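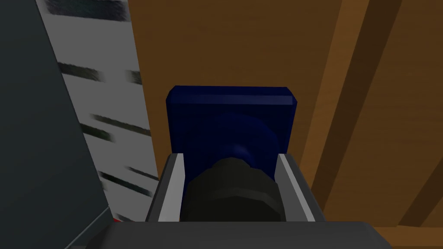 Simulator view from the wrist camera, with the black cap between the two fingers and the blue block behind it.

Gripper cell at Murneck — frequently asked questions

These answers are for people who take a shift on the Murneck cell, or who prepare a program for it at home. They were collected by Savvas Alexiou and are corrected when somebody finds a mistake. The simulator is our own build and we call it Skitwood.

Must I run my program in Skitwood before I use the real arm?

Yes, every time, also when you have changed only one line. Run the full cycle and save the log with your initials. A program without a log will not be loaded on the controller.

Why does the cap look so angular in the simulator?

The cap model has few faces, so that the contact calculation stays quick on the older computers. The flat planes you see on top are from the model. The real cap is turned and it is round. Please do not replace the model with a finer one, we tried it in November and the program became too slow to be useful.

How far should the fingers close?

Close until the force reading goes over the limit on the setup card, then stop. Do not close to a fixed position. The finger pads wear, and a position that was good last month can be loose today. In the simulator view it is difficult to judge by eye if both fingers touch the cap, so read the contact values for left and right in the side window. Both must be above zero.

The cap hides part of the block. How can I check the alignment?

From the wrist camera the cap covers part of the round disc on the block, and this is normal for this approach. Change to the side camera before you move forward. If you prefer to stay in the wrist view, back off by 12 mm, check the centre, and come in again.

When do the finger pads need to be changed?

After 3,000 cycles, or earlier if you see a shiny line on the rubber. The counter is on the second page of the controller menu. Reset it after the change, and write the old value in the maintenance book. Pads are ordered from Vlachopoulos and they come in pairs — never change only one side.

How do I change them?

Open the gripper fully, press the emergency stop and lock the air valve. Each pad is held by two small screws. Clean the metal under the pad with a dry cloth, put in the new pad and tighten by hand only. Afterwards run the zero routine 3 times with nothing in the fingers. The three results should be the same to the second decimal.

What does error 393 mean?

The gripper has closed completely and found no part. Usually the cap was not in its place, or the approach was too high. Clear the error, open the fingers, and look at the pick position before you start again. If the error comes back with a cap in position, the force sensor needs a new zero.

Can I change the colours in the simulator?

You can, but keep the block dark blue and the cap black in the shared file. The screenshots in the training sheets use these colours.

Who do I ask if something is broken?

Melina Spanos looks after the mechanical side and is in the workshop on Tuesday from nine o'clock. For the controller or Skitwood, write to Savvas. Larger repairs are sent to Zamville, and the gripper is normally away for roughly two weeks.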